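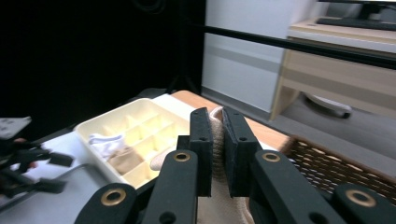
Hanneke Hendriks writes that the spine of her cookery paperback has split clean through at page 70 and that clear tape held it for a week, then took the print off with it.

Tape is the wrong material for this. The adhesive creeps into the paper and yellows, and the carrier film lifts with whatever is stuck to it. Use a pH-neutral PVA bookbinding adhesive. I use Casura, in the bottle with the narrow tip. Ordinary white school glue dries stiff and will crack at the same place.

Split spine, paperback

Open the book at the split and brush out loose flakes of the old glue with a dry toothbrush. Do not pull at glue that is still attached to the pages.

Cut two strips of waxed paper, slightly taller than the book. Set them aside.

Run a thin bead of adhesive down the split with the tip of the bottle. Spread it with a knitting needle or a bamboo skewer. The layer should look translucent. If it looks white, there is too much and it will squeeze out onto the text.

Close the book, lay one strip of waxed paper along the outside of the spine and the other inside at the repair, with its edge short of the glue line. Square the book against a table edge. Weight it flat under two heavy hardcovers and leave it overnight.

Loose single page

Apply adhesive to the inner edge of the page only, in a band no wider than a pencil line. Seat the page with the book open, check that it does not project past the others at the front, then close and weight as before. A page that projects will tear within a month.

Sticker residue on covers

Warm the sticker with a hair dryer on low, held a hand's width away, and peel from one corner at a flat angle. On laminated covers, remaining residue comes off with a little lighter fluid on a cotton swab. Work near an open window and away from the stove. On uncoated covers and cloth, use no solvent. Roll the residue off with a crepe rubber block.
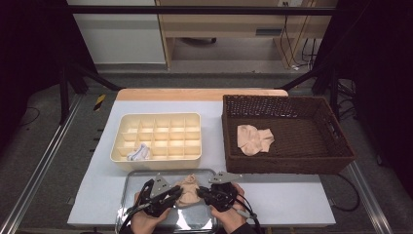 Part 2: Shelves, damp and dust
343 words

Stand books upright, with enough tension that one can be drawn out by gripping both sides of the spine. If you have to hook a finger over the top, the shelf is too tight. If the end book leans, it is too loose and the binding will set at a slant. Oversized art books go flat, three to a stack at most.

Leave a gap the thickness of a thumb between the books and an outside wall. Air has to move there. I screw a batten to the back of each shelf so that the gap keeps itself. Bare wood shelves should be sealed and left to cure until they have no smell before anything goes on them.

A shelf sags according to its span. My Standis uprights take boards 22 mm thick and 800 mm long, and fully loaded with hardcovers those are still straight. Longer boards in the same thickness were not. Add a center bracket or turn the board over once a year.

Dusting

Hold the book firmly shut and brush the top edge from the spine outward with a soft, dry paintbrush. Brushing toward the spine drives dust into the headband. Do the shelf with a barely damp cloth and let it dry completely before reloading.

Musty smell

Put the book in a lidded bin, standing, pages slightly fanned. Place an open dish of baking soda beside it, not touching. Close the lid and check after a week. Change the soda and repeat if required. Powder should never go between the pages, as it is very hard to get out of the gutter.

If there is visible fuzz, it is mold, and the book needs to be isolated in a paper bag and dried first. Brush it outdoors, wearing a mask.

Wet pages

Interleave with plain paper towels every ten pages or so and change them as they become saturated. Do not use printed towels. Coated paper, as in most photo books, will fuse as it dries. Wrap those in freezer paper and freeze them until you can get them to a conservator.

Els Timmermans asked about dust jacket film. Cut it 70 mm wider than the open jacket, fold the long edges over, and tape film to film, never film to jacket.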